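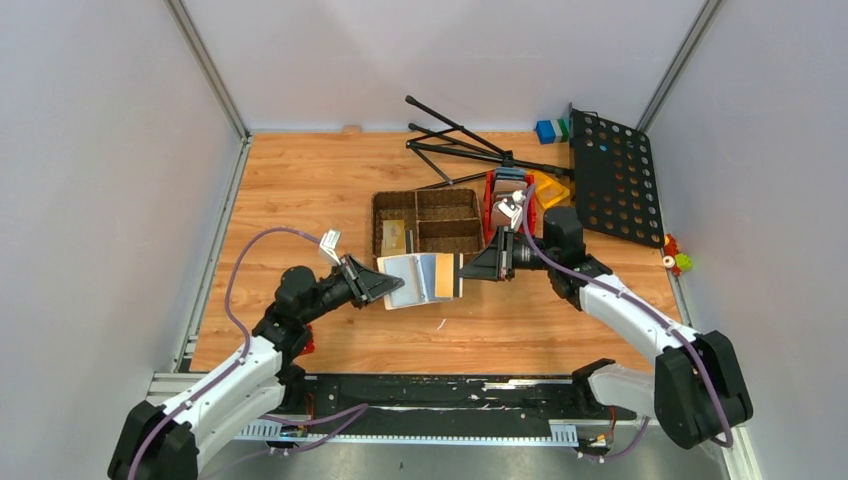 Subject: Re: [inddale-home] Desk tidying, is it there yet?

> We're at 6 desks a day in the Madigan office and I'd like to hand off the paper sorting. Can two arms open a folder and put it away without a person standing by? The Stisell page says yes.

Not yet, going by our numbers. We ran 444 folder tries at Wello through December. Picking one up is fine. Holding it open with an arm on each side is mostly fine if the cover is stiff. Soft covers slip, and then one gripper is pulling on nothing.

Putting it into a divided basket is the weak part. It takes us 50 to 60 seconds per folder, and a person does it in six. Loose sheets inside make it worse.

I would keep a person on the paper for now and try the arms on small toys and boxes first. If you want our log, write to me off list and say which folders you use.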